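Turkell Yard fills its last corner

When Farhad Amini took over leasing at Turkell Yard in February, 3 of the units facing the parking lot were dark. Two have since gone to Gullier, a shoe repair chain, and Prultis, which sells lamps.

The last, 576 square feet beside the bus stop, went to Định Dương for a grocery called Từ. His lease runs 2 years, with an option to renew. The center has 120 parking spaces, and most are taken by noon.
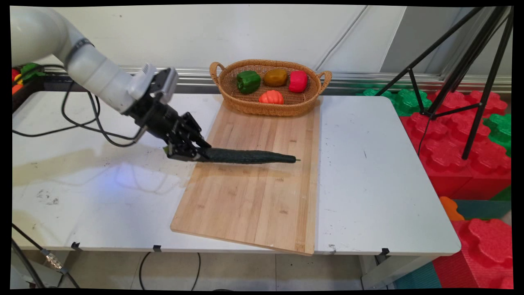

Dương wanted the corner for its foot traffic and pays a little more for it. Fresh produce will get the front wall, with long, bumpy-skinned green cucumbers like this one sold singly. Amini expects the doors to open before summer.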